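Boîte de rangement transparente Pugh, à étages
Vendue par Forkelen

Bon, je vous préviens, je suis du genre à garder le moindre bouton de chemise, alors les boîtes, j'en ai essayé un paquet ! Celle-ci est entrée au catalogue en février et j'en ai déjà gardé deux pour moi (une pour les perles, une pour le fil à broder). 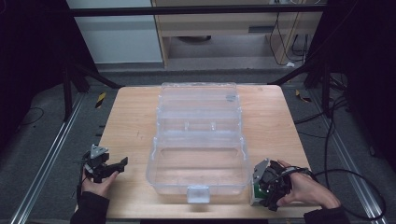
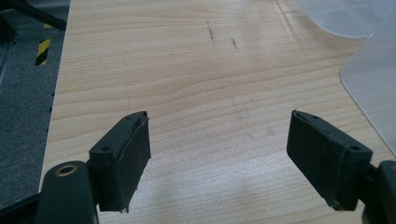 Sur la table en bois clair, les deux fois.

Est-ce que la Pugh convient aux pelotes de laine ?
Pour des restes et des petites pelotes, oui, dans le grand compartiment du bas. Pour une pelote entière de grosse laine, prenez plutôt la Skekthorpe, elle est bien plus profonde et coûte 4 euros de plus.

Ce que j'aime avec la Pugh, c'est qu'on retrouve ses affaires sans tout ouvrir. Le plastique est transparent partout, et l'étage du milieu accueille les aiguilles, les dés à coudre, les petites bobines, enfin tout ce qui finit d'habitude au fond du sac. Mon seul reproche : le loquet est un peu raide les premiers jours, il s'assouplit ensuite.

Côté entretien, eau tiède et savon, pas de lave-vaisselle (j'ai essayé avec un ancien modèle, il a gondolé…). Évitez aussi l'alcool, ça laisse un voile blanc.

Poids à vide : 800 g
Prix : 9 euros
Garantie : 2 ans
Livraison : par Prukero, les commandes passées avant mercredi midi partent le jour même

Les séparateurs de rechange se commandent à part, la fiche arrive bientôt. Si vous en avez perdu un, écrivez-moi, il m'en reste dans un tiroir !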